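I went to see Ebbe Lundgren at Hundo because I'd heard his two-armed setup had punched itself in the elbow back in December, and I wanted the story straight from him. He was very cheerful about it!

"It wasn't even a fast move," he told me over coffee. "Both arms were on a fruit-sorting job, same as always. The right one went for a strawberry, the left one was heading home, and they met in the middle."

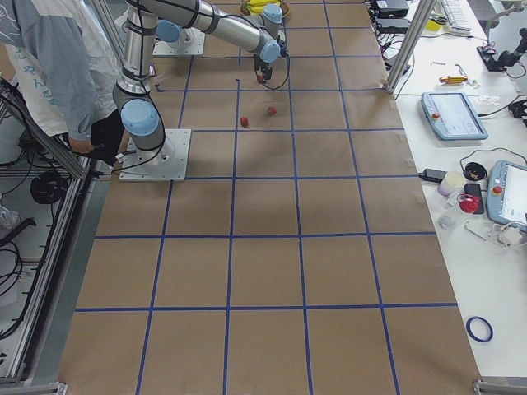
*Reading time: 3 minutes*

So what went wrong? Each arm has its own controller, Ebbe explained, and each one has to be told where the other one is. A cable had worked itself half loose, and the left arm's position stopped updating for about 6 seconds. "The right arm thought its neighbor was standing still," he said. "It drove right through what it believed was free space."

I asked if anyone had hit the emergency stop. He laughed (a bit sheepishly, I thought). Both arms tripped on their own force limits before his hand got to the button. There were no injuries, just a cracked joint cap and a gripper that closed crooked for a week – and, he admitted, a pretty bad scare.

They went through 104 logged runs afterward and found the same dropout in 3 of them. Those times the arms just happened to be far apart. "That's the part that bothers me," Ebbe said. "We'd been lucky and we'd called it working."

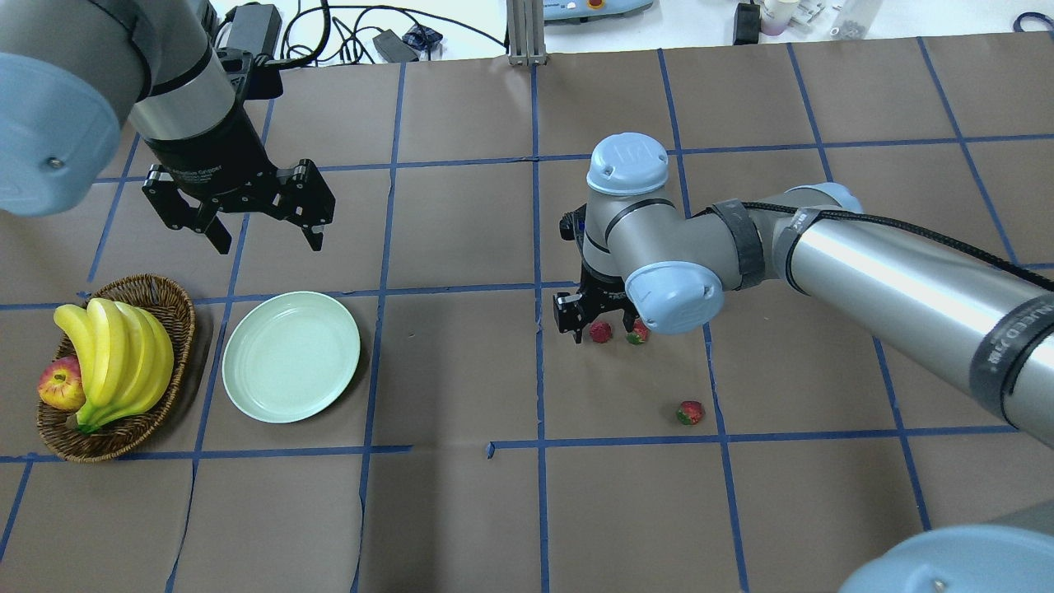

## What they changed

Quite a lot, for one loose plug! If either arm's position goes stale now, both of them stop dead and somebody has to restart them by hand. The cables got proper strain relief, and the blue tape squares have a new job too: each square in the shared zone can be claimed by one arm at a time, and the other has to wait its turn. It's slower, and Ebbe grumbled about that for a good while, but he wouldn't go back.

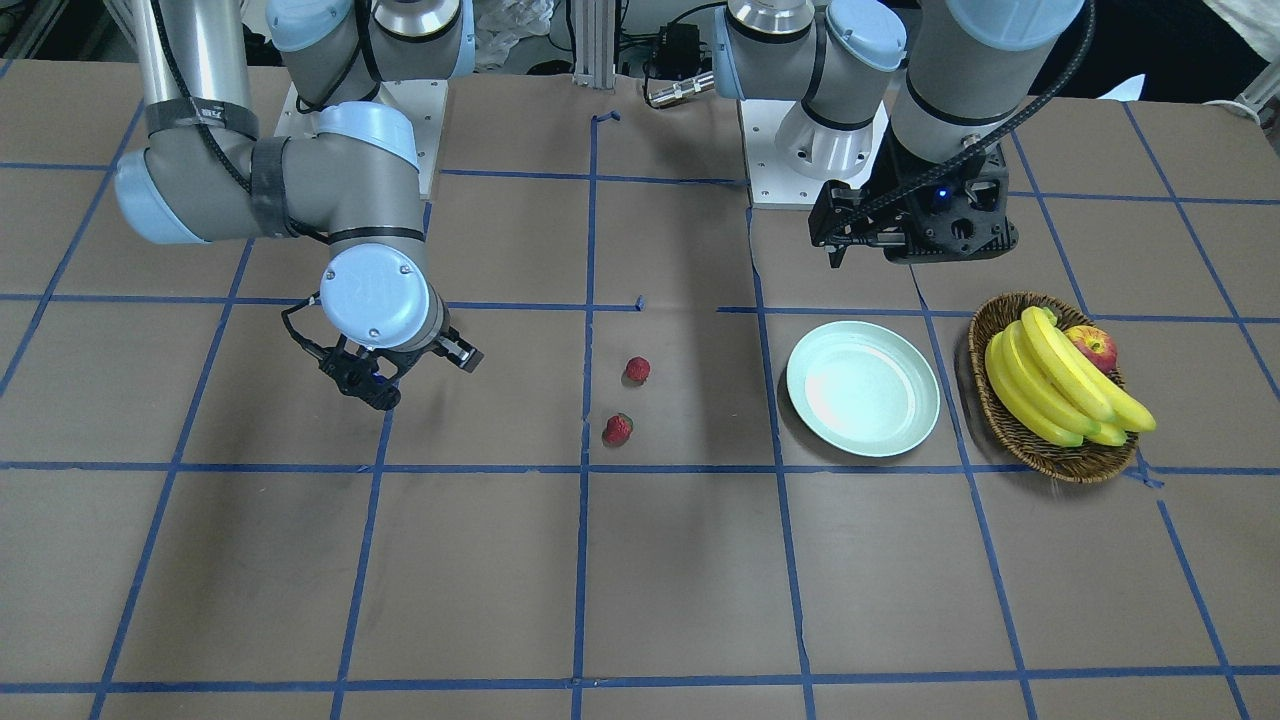 Ataahua Fairweather isn't sold on the restart rule, and told me that if people have to reset the arms by hand all day long, sooner or later they'll start doing it without looking. Ebbe had heard this before. "It's a fair point," he said, refilling my cup. He wants the restart screen to show which arm went quiet and for how long, and he's hoping to have that running before the next batch of tests.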